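Teaching two arms to share a table: a talk with the planning lead at Zovora

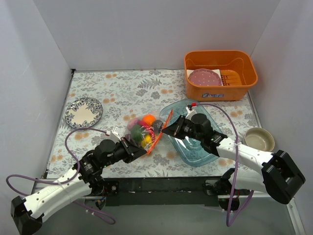
The Plimthorpe booth, with both grippers close to a bag of coloured balls.

The software team at Zovora spends most of its day on one question: which arm goes first. Its planner, called Vernis, gives each arm a slice of space and time and takes it back when the move is done.

"People expect the hard part to be the grasp," says the team's planning lead. "For us it's the bit just before, when both arms want the same ten centimetres of air."

Early versions planned one arm and then fitted the other around it. That was safe but slow, and the second arm spent a lot of time waiting. Vernis now plans the pair together and checks the path again 36 times a second.

Clear plastic is a problem of its own. "Depth readings go straight through a bag or a tray and land on the cloth," the lead says. "The cloth has leaves on it, so you get edges everywhere. We stopped trusting depth alone in May."

The perception code now keeps several guesses about where a surface might be, and the planner leaves room for all of them - which costs some 53 milliseconds per plan.

Cables are still handled crudely. Each one is modelled as a fat tube, and five of the team's open tickets are about that tube being too fat.

"I'd like to fix it properly," the lead says. "First we have to finish the log viewer. Half my mornings go on scrolling through text files."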